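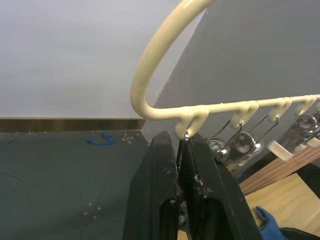 Belay rack, cream plastic, four hooks, with wires and chrome clips.

Search this project Go Clear

September. By Surachet Khunthong

# Belay: hanging rack notes

Data card for the rack entry in Flolau, our list of household hanging and drying items.

## Item

- Name in list: Belay
- Body: glossy cream plastic, one straight bar under a large rounded hook loop
- Hooks: 4, moulded, open curl, evenly spaced along the underside
- Clips: chrome, hung on thin dark wire
- Entry number: 79

## Naming

Hooks are numbered from the loop outwards. Hook 1 is nearest the loop. Clips take the number of the hook they hang from. If two clips have swung together, follow the wire up to the hook before writing a number down.

## Condition codes

0 = as bought
2 = marked, usable
5 = broken, keep for parts

Codes apply to the whole rack. A bent wire is recorded in the remarks column and does not change the code.

## Known problems

Entries copied from the old Bomberg sheet count hooks from the far end. These have been corrected for racks but not for trouser hangers. The colour column still mixes "cream" and "ivory"; treat them as the same value.

## Storage

Hang by the loop. Wires tangle if racks are stacked flat.

Contact: Surachet Khunthong, Imico | © Imico | Back to top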